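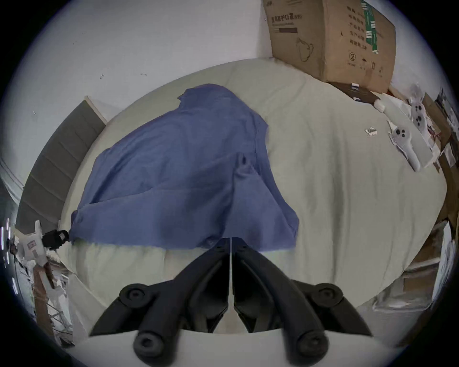

The Left Finger

Lena Laskowska had the spare gripper apart by seven on Thursday morning. The left finger had been closing late since Tuesday's shirts, and Birger wanted it fixed before the next batch.

She backed out the lower pivot first. The pin came free with a little gray fluff wound around it, packed hard as felt. She picked it off with tweezers and laid it on a paper towel.

"Cotton," said Birger Tangen from the doorway.

"Mostly. The washer's worn too."

The drawer held three washers from Brovell and she tried them all. The first two were tight. The third let the finger swing and stop where she left it. She put a drop of oil on the pin, wiped most of it away, and ran the screw back in until it just held.

Then she closed the fingers on a strip of paper and pulled. It slid out near the tip. She gave the screw a quarter turn back - too much, so she took half of that away - and tried again. The paper tore.

"How many closes did it have?" Birger asked.

She looked at the log. "332 since the last cleaning."

"Write down 128 for the next one, then."

She wrote it on the lid of the case, and under it the word fluff, and went to find the other screwdriver for the right side.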